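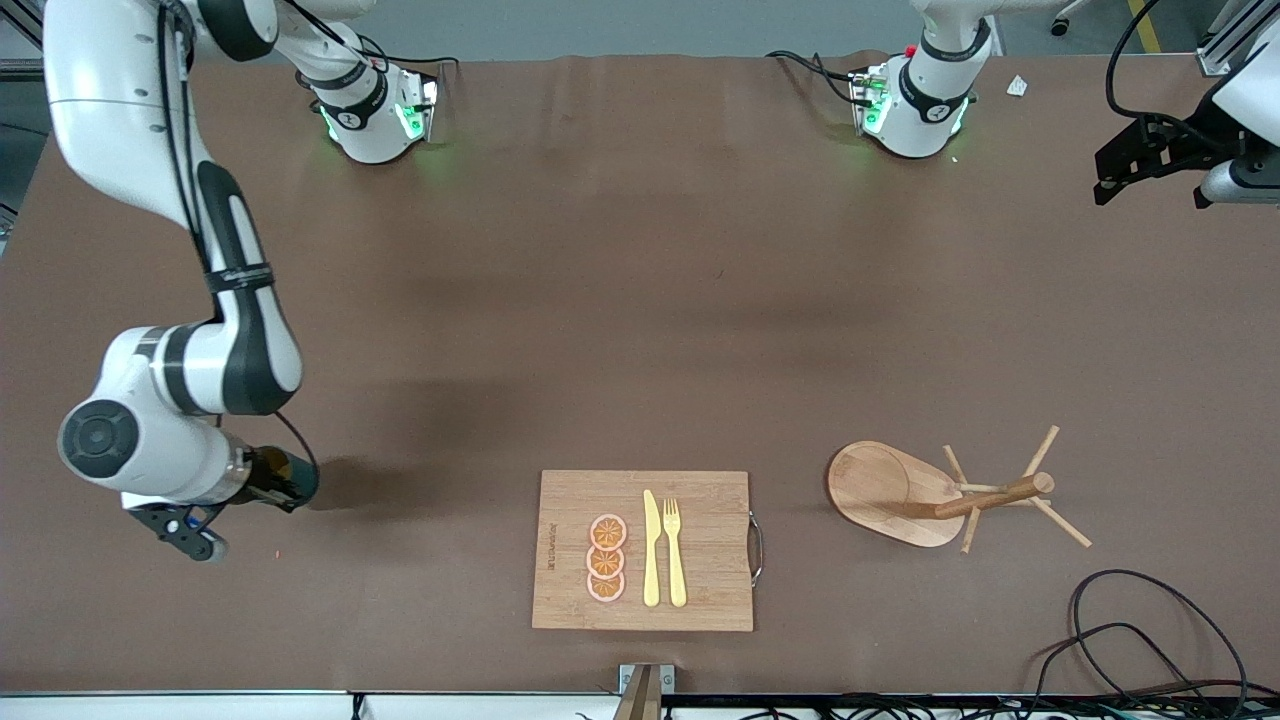 집에서 상 차리는 일이 제일 귀찮은데 그걸 하는 기계는 왜 이제야 나오느냐는 질문이 시연 시작 전부터 나왔다. 대답은 짧았다. 상차림은 물건마다 잡는 법이 달라서 아직 갈 길이 멀고, 오늘 보여 드리는 것도 완성된 제품의 모습은 아니라는 설명이었다.

클롤로(Clolo)가 2월 플럼포트(Flumport) 한라한관(Hanrahan) 2층 연구실을 일반에 공개했다. 행사는 화요일 오후 2시에 시작해 90분 동안 진행됐다. 연구실 공개는 지난해 가을에 이어 다시 열린 것으로, 이번에는 양팔 로봇으로 식탁 위 물건을 다루는 '핌리(Pimley)' 과제의 작업대를 관람객이 가까이에서 볼 수 있도록 했다.

핌리는 가정 주방에서 흔히 쓰는 물건을 집고, 옮기고, 정해진 자리에 놓는 동작을 로봇에 가르치는 과제다. 작업대에는 대나무 도마와 둥글게 썬 오렌지 조각, 옅은 노란색 나이프와 포크, 나무 머그 걸이가 놓였다. 머그 걸이에 컵을 거는 동작과 도마 주변에 식기를 가지런히 놓는 동작이 이날의 주된 순서였다.

첫 순서는 사람이 로봇 팔을 원격으로 움직이는 시연이었다. 조작자가 조종 장치를 잡고 손을 움직이면 작업대의 팔이 따라 움직인다. 이렇게 한 번 끝낸 동작을 연구실에서는 '한 회'라고 부르며, 핌리 과제로 지금까지 모은 기록은 3,220회다. 이 가운데 검수를 마치고 학습에 쓰는 기록이 3,000회라고 담당 부서는 밝혔다. 나머지는 물건을 떨어뜨렸거나 카메라 영상이 끊긴 회차로, 실패 사례를 따로 살펴볼 때 쓴다.

관람객이 직접 조종해 보는 시간도 있었다. 희망자는 입구에서 받은 순번표대로 앞으로 나와 포크를 집어 도마 옆에 놓는 동작을 해 봤다. 순서를 기다리는 동안에는 화면으로 손목 카메라 영상을 볼 수 있었다. 위에서 내려다본 영상과 손목 쪽 영상을 번갈아 보여 주자 같은 물건인데 전혀 다르게 보인다는 반응이 여럿 나왔다. 조종을 마친 관람객 사이에서는 집게를 언제 닫아야 할지 가늠하기가 가장 까다롭다는 말이 많았다.

어린이 관람객에게는 조종 시간이 조금 더 주어졌다. 연구실 쪽은 게임 조작에 익숙한 학생들이 금방 요령을 익히는 편이지만, 천천히 움직이는 데에는 어른들이 더 능숙하다고 전했다. 작업대 앞에는 안내 직원이 서서 팔이 움직이는 동안 손을 안으로 넣지 않도록 안내했다.

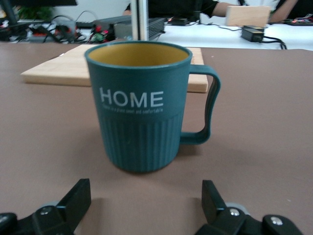 클롤로 조작학습팀 소식

휴식 시간 뒤에는 컵을 다루는 순서가 이어졌다. 앞면에 'HOME'이라고 적힌 청록색 플라스틱 머그도 시연에 쓰는 물건이다. 손잡이가 네모에 가까운 모양으로 크게 나 있다. 조작학습팀은 컵을 걸이에 걸려면 손잡이가 어느 쪽을 향하는지 먼저 알아내야 하고, 집은 다음에는 걸이 쪽으로 방향을 돌려야 한다고 설명했다. 사람은 손목을 살짝 틀어 한 번에 끝내지만 로봇은 컵을 내려놓았다가 다시 잡아야 할 때가 있다.

이 순서에서는 학습한 프로그램이 조작자 없이 팔을 움직였다. 처음에는 컵 손잡이가 걸이 끝에 닿았다가 빠졌고, 담당자가 컵을 작업대에 다시 세운 뒤 이어 간 시도에서 컵이 걸렸다. 관람석에서 박수가 나왔다. 다음 시도에서는 팔이 컵 위에서 멈춘 채 더 내려가지 않아 담당자가 정지 단추를 눌렀다. 프로그램을 다시 시작하는 동안 질의응답을 먼저 진행했다.

질문은 속도에 관한 것이 가장 많았다. 사람이 하면 금방 끝날 일을 왜 이렇게 천천히 하느냐는 물음에 조작학습팀은 공개 행사에서는 평소보다 속도를 낮춘다고 답했다. 평소 속도로 움직여도 사람보다는 느리다고 덧붙였다. 젖은 컵이나 유리컵도 잡을 수 있느냐는 질문에는 유리컵은 아직 과제에 넣지 않았고, 물기가 있는 물건은 따로 시험할 계획이라고 했다.

음식을 직접 다루는지 묻는 관람객도 있었다. 현재 핌리 과제는 식기와 주방 소품을 중심으로 하며, 사람이 먹을 음식을 로봇이 준비하는 단계는 포함하지 않는다는 답이 돌아왔다. 행사장에 마련한 다과도 직원들이 따로 준비했다.

일자리와 관련한 질문도 나왔다. 식당 주방에서 일한 적이 있다는 한 관람객은 이런 로봇이 들어오면 설거지와 상차림을 맡던 사람은 무엇을 하게 되느냐고 물었다. 조작학습팀은 핌리가 연구 과제여서 식당에 들여놓을 일정은 없다고 답했고, 다음 행사 때 외식업 종사자의 의견을 듣는 자리를 마련할 수 있는지 검토하겠다고 했다.

촬영 기록을 어떻게 관리하느냐는 질문도 있었다. 작업대 카메라에는 주변에 있는 사람이 함께 찍힐 수 있다. 팀은 공개 행사 중 관람객이 조종한 동작은 학습용 기록에 넣지 않으며, 행사가 끝나면 해당 영상을 지운다고 안내했다. 같은 내용은 입장할 때 나눠 준 안내문에도 적혀 있다.

질의응답 뒤 다시 시작한 시연에서는 나이프와 포크를 나란히 놓는 동작을 선보였다. 포크가 조금 비스듬히 놓였지만 담당자는 손대지 않고 그대로 두었다. 연구실에서는 이런 경우도 성공으로 적되, 기울어진 정도를 따로 기록한다. 관람객 가운데는 우리 집 식탁보다는 반듯하다고 말한 이도 있었다.

행사가 끝난 뒤에도 작업대 앞에 남아 부품을 살펴보는 사람이 적지 않았다. 집게 끝은 연구실에서 갈아 끼울 수 있는 부품으로, 물건에 따라 모양을 바꿔 가며 시험한다. 팀은 예전에 쓰던 집게 끝 몇 가지를 옆 탁자에 내놓고 만져 볼 수 있게 했다. 얇은 접시를 집으려고 만든 것은 끝이 쉽게 휘어 지금은 쓰지 않는다고 한다.

불편했던 점도 접수됐다. 뒷줄에서는 작업대가 잘 보이지 않았고, 설명하는 목소리가 환풍기 소리에 묻혔다는 의견이 설문지에 적혔다. 한라한관 승강기가 점검 중이어서 계단으로 올라온 관람객도 있었다. 클롤로는 다음 공개 때 화면을 하나 더 설치하고 설명용 마이크를 준비하기로 했다. 승강기 점검 일정은 건물 관리실과 미리 맞출 예정이다.

다음 연구실 공개는 여름에 열린다. 참가비는 없으며 플럼포트 주민이 아니어도 신청할 수 있다. 한라한관 주차장을 이용하면 주차료 3,000원을 내야 하고, 행사 참가자 할인은 적용되지 않는다. 단체 관람을 원하는 학교와 기관은 클롤로 누리집의 방문 신청란에 희망하는 요일과 시간대를 적어 내면 된다. 조종 체험은 당일 현장에서 순번표를 받은 사람만 할 수 있다.

이번 행사에서 시간이 모자라 답하지 못한 질문은 설문지에 적힌 순서대로 정리해 누리집에 올린다. 머그 걸이 시연을 담은 영상도 편집을 마치는 대로 같은 곳에 공개한다.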